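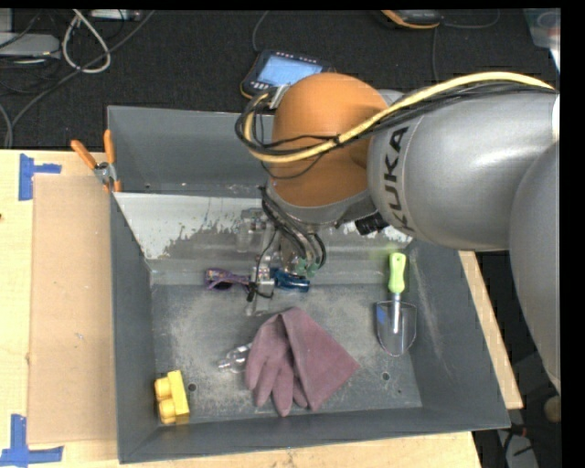

How long does it take to get a secondhand robot arm picking things out of a bin in a shared workshop?

It took us 14 weekends, and most of that went on wiring, hoses and the bin.

Notes for Sunday talk, May 17, 2026. Leave the picture up until the wiring part.

OPENING (keep short)

Say who the talk is for. People who have a shop, or share one, and are thinking about a used industrial arm. You don't need to be an engineer. You do need floor space and patience.

Our shop is Calov. The project is called Barkar. The control program we wrote for it is Oh, which started as a folder name and stuck. Spell it out, people will ask.

What Barkar is supposed to do: reach into a metal bin, pick up one thing, put it somewhere else, go back. Mixed items, no fixed positions. That is the whole job.

THE ARM

It's a KUKA. We bought it used, without a gripper. Moving it in was a day's work with a rented pallet jack, and the door had to come off its hinges.

Check before you buy: does the controller come with it, does the handheld unit come with it, is the cable between them in one piece. If the seller can't power it up in front of you, walk away or pay scrap price.

Power. Have an electrician look at your panel first. We did this second and lost three weekends.

THE BIN

Spend time here, people underrate it.

Deep bin, steep sides. Things roll to the foot of the slope and stay there, and that is the hardest place to reach. The finger has to come down close to the wall without touching it. In May we were still changing the approach angle.

The coating on the sloping panel is worn through in patches. For the vision side that means one surface with two different grays in it. Our first version of Oh kept finding "objects" that were bare metal. We fixed it by taking a reference shot of the bin with nothing in it and comparing against that. Retake the reference whenever the wear changes.

We clamp at the rim with an ordinary spring clamp. Cheap, quick to take off. Go over the clamp position every time you change a path, it counts as an obstacle.

Blue tape on the wood at the left: we put it down so we can see if anything has shifted. If the bin moves a finger's width, every stored position is off.

WHAT GOES IN IT

Point at the glove and the trowel.

Glove: soft, folds differently every time. The finger tends to push it before it gets hold of it. Dull mauve on a dusty gray floor is also low contrast.

Trowel: the handle is easy, bright green. The blade looks see-through and is shiny and the depth camera gets very little from it. We grab by the handle only.

Toy block: easiest thing in the set. Start with blocks. We ran nothing but blocks for the first month and should have moved on sooner.

Small things side by side: the finger has to fit between them. This is where most of our misses come from.

Numbers, read them slowly. 282 logged picks in the last test run. 34 misses. Shiny and clear items account for more than half of the misses. Don't claim more than that, it was one run on one set of items.

CABLES AND HOSES

Ask the room to look at the wrist. Everything for the gripper runs along the outside of the arm, one thick cable and several thin ones, plus the hoses. It works. It is also the first thing that will snag.

Leave enough slack for the wrist to turn all the way in both directions. Then run the full path at the slowest speed with one person watching only the cables. We pulled a connector out twice before we made that a rule.

Push-in air fittings: tug each hose before you start. Listen for leaks with the compressor off.

The floor cables are next on our list. We want them in a covered channel before the open evening at Ceremon.

SAFETY (do not skip if short on time)

Arm off before hands go in the bin. No exceptions for "just moving the glove."

Handheld unit stays with the person running the arm. Two people in the room, always.

Slow speed for every new path, even if you only changed one point.

Floor marked out past full reach, measured with the gripper on.

COST

Don't give a total, it depends on what arm you find. Do say that the arm was less than half of it. The rest was power, gripper, air, camera and a guard fence.

NEXT (switch picture off)

Softer finger tips, two kinds to try. A second light from the left to cut the glare on clear plastic. Oh needs a proper way to give up on an item and go on to the next one, at present it tries the same spot until someone stops it.

Questions. Sign-up sheet for shop visits is by the door, 3 people per visit.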